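**Lager & Verpackung: Kartons zweiter Umlauf**

Seit April werden leere Kartons aus dem Wareneingang nicht mehr direkt zur Presse gefahren, sondern am Packtisch geöffnet, flachgelegt und sortiert. Die Umstellung betrifft alle Standorte, die über Kamrolat 2 beliefert werden. Tamsin Ambrose hat die Arbeitsanweisung überarbeitet; die wichtigsten Punkte stehen in diesem Beitrag, der vollständige Text liegt im Ordner Skellari unter »Verpackung«.

**Öffnen**

Klebeband wird an der Stoßkante der Bodenklappen gelöst und flach zur Fläche hin abgezogen, möglichst im spitzen Winkel. Wer steil nach oben zieht, nimmt die Decklage mit, und die Welle liegt frei. Bei Nassklebeband aus Papier geht das Abziehen in der Regel nicht sauber. Dort wird mit der kurzen Klinge entlang der Fuge geschnitten, Schnitttiefe 2 mm. Reste auf der Fläche bleiben kleben, sofern sie nicht über eine Kante hinausstehen.

Folienband bitte vollständig abnehmen. Umgeschlagene Enden haften beim Stapeln am nächsten Zuschnitt, und beim Trennen reißt dann der zweite Karton mit. Cosmin Bucur hat aus dem Stapel der ersten Woche 33 Zuschnitte aussortiert, die allein aus diesem Grund nicht mehr verwendbar waren.

**Flachlegen**

Zuerst die Bodenklappen, dann die Deckelklappen, danach den Korpus über die Fabrikkante zusammenlegen. Die Fabrikkante ist die verklebte oder geheftete Längsnaht. Sie darf nicht geöffnet werden, auch wenn der Karton dadurch eine Lage dicker liegt. Klappen, die sich nach dem Umlegen wieder aufstellen, werden an der Rilllinie nachgedrückt. Bitte nicht neben der Rilllinie falzen - eine zweite Falzlinie senkt die Stauchfestigkeit, und der Karton ist für schwere Ware nicht mehr zugelassen.

**Sortieren**

Es gibt 3 Klassen:

- **A:** Kanten geschlossen, Decklage unbeschädigt, Aufdruck lesbar. Geht zurück in den Versand.
- **B:** Decklage an Klappe oder Fuge ausgerissen, Welle nicht gequetscht. Nur interner Transport, höchstens halbe Beladung.
- **C:** Welle gequetscht, Feuchteschaden, Riss quer zur Rilllinie oder Fabrikkante offen. Presse.

Der häufigste Streitfall ist die ausgefranste Kante an der Mittelfuge. Maßgeblich ist der Zustand der Welle. Hochstehende Papierfasern sind zulässig und werden nicht abgeschnitten. Ist die Welle auf der Länge einer Handbreite sichtbar, wird der Karton B. Darnell Delacroix entscheidet in Zweifelsfällen und hat am Packtisch je ein Muster pro Klasse ausgelegt.

**Aufdrucke und Etiketten**

Werkseitig aufgedruckte Codes bezeichnen bei unseren Zuschnitten die Kartonsorte und bleiben frei. Sie werden beim Wiederaufrichten gescannt und dürfen weder überklebt noch durchgestrichen werden. Anders die Etiketten aus dem Umlauf: Sie beziehen sich auf den letzten Inhalt und müssen vor dem Versand ungültig gemacht werden. Abziehen ist nur erlaubt, wenn das Etikett sich ohne Decklage löst. Sonst wird mit neutralem Etikett überklebt, Kante auf Kante, keine überstehenden Ecken. Handschriftliche Vermerke auf dem Karton selbst werden mit einem Balken gestrichen.

Für das Lesen der Codes gilt, dass die Ausrichtung keine Rolle spielt. Ein Data-Matrix-Code wird auch kopfstehend oder schräg erfasst. Probleme gibt es bei Knicken durch das Codefeld und bei glänzendem Band darüber. Zuschnitte mit geknicktem Codefeld erhalten Klasse B, auch wenn sie sonst A wären.

**Lagerung**

Stapel liegend, Welle in gleicher Richtung, maximale Stapelhöhe 600 mm. Keine Lagerung direkt auf dem Hallenboden. Matěj Baláž bittet darum, die Stapel an der Längsseite des Regals Trilunico abzustellen und den Durchgang zur Rampe freizuhalten. Klasse B bekommt einen Streifen Kreppband um den gesamten Stapel, Klasse A bleibt ohne Kennzeichnung.

**Offene Punkte**

Das neue Papierband von Curkis haftet auf recyceltem Karton stärker als das alte und lässt sich nach längerer Liegezeit nur mit Faserausriss abnehmen. Ob wir beim Versand auf das schmalere Band wechseln, wird nach der nächsten Lieferung entschieden. Bis dahin bitte nur einen Streifen je Fuge setzen, Überstand an den Stirnseiten eine Fingerlänge. Die Doppelverklebung entfällt für alle Sendungen unterhalb der Gewichtsgrenze auf dem Packschein.

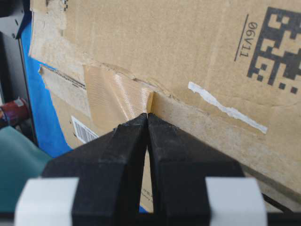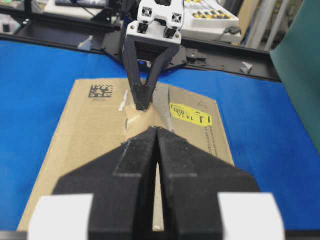
*Karton mit Data-Matrix-Code und Rissstellen, beide Bilder.*

Rückfragen zur Klasseneinteilung an Darnell Delacroix, zu Band und Etiketten an Esperanza Oyelaran. Die Muster am Packtisch bitte liegen lassen.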